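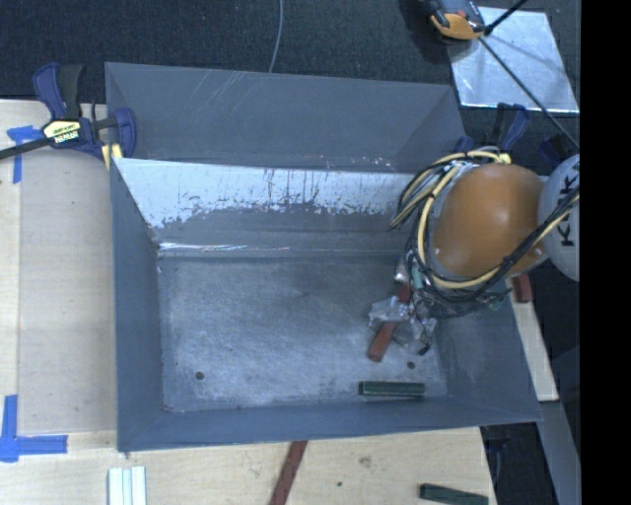 Relgate shop sets aside money for a second robot arm

August 10, 2019 - The folks at Dorkari, the parts shop out on the Relgate road, have been talking about a second robot arm for longer than most of them care to remember, and this week the plan finally made it onto paper. The first arm, an orange KUKA, is kept busy at a grey metal bin clamped to the bench, and there is plenty more sorting waiting for it.

Afaf Boutros, who keeps the shop's books and has a soft spot for the machine, walked us through the budget over a very good cup of tea. The shop has put away 60 percent of the price so far and hopes to place its order in December. Cables, spare grippers and training for 2 operators have their own line this time - last time they came out of the repair money, and she would like to avoid that.

"I'd sooner wait a few months and buy it properly," she said.

Comments (3)

Kisach: Good for them! Will they keep the old arm?

Ông: I think so, it says second.

Kisach: Oops, so it does.

Contact the newsroom | © 2019 | Back to top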